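Geston grip supervisor, two-arm version: review after two months

We bought the Geston add-on to get better fault handling on a two-arm cap sorting cell. It sits between the arm controllers and the task program, watches motor current and finger position, and is meant to stop both arms when a grip goes wrong. Ours ran on firmware 7 throughout. The job is sorting and nesting embroidered baseball caps by colour.

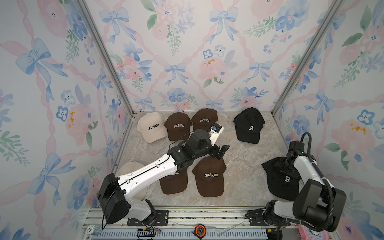
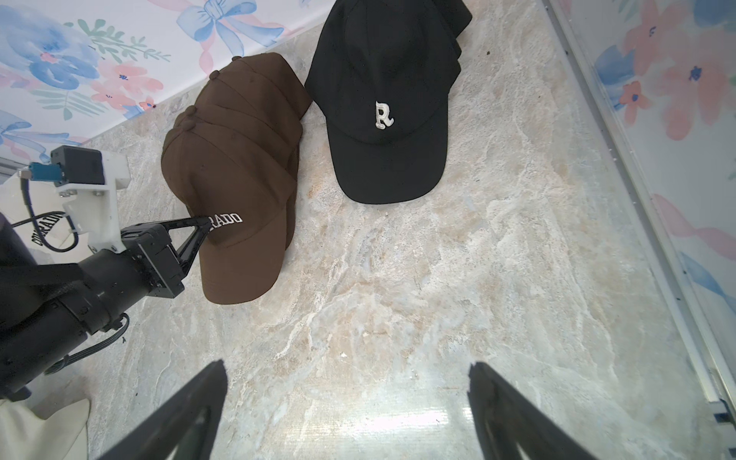
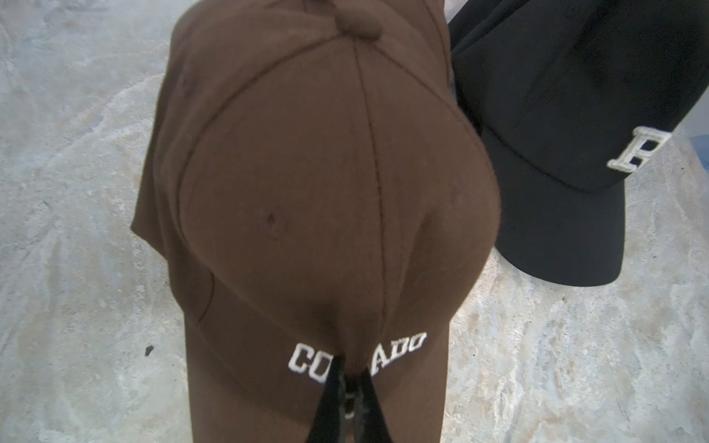

The fault that cost us most was the false grip. Soft fabric bunches between the fingertips and holds them slightly apart, which the supervisor reads as a secure hold. The arm lifts, the cap stays where it was or drags a short way, and no alarm is raised. Over 4000 logged picks we had this often enough to stop trusting the "held" flag. Raising the current threshold cured most of it on single caps and made nested stacks worse, as the fingers then took two caps at once.

The second fault is a safety matter. When one arm trips on overload, the other should freeze. On 8 occasions it finished its current move first. The manual describes this as a "controlled stop" and gives no maximum distance. Anyone clearing a jam by hand should cut motor power to both arms and ignore the status light. Support at Studdale confirmed the behaviour and supplied a setting that shortens the delay to around 2 seconds, still too long in a shared workspace.

Logging is good. Each trip is stored with current and position traces, and the export opens in an ordinary spreadsheet. Set-up took an afternoon, most of it spent on connectors. The Preveck unit we used previously had poorer logs but stopped both arms together every time.

Worth having for the traces. I would not rely on it as the only stop circuit, and ours now has a separate Schwaiger relay wired ahead of it. Firmware 8 is due in December and is said to change the overload handling.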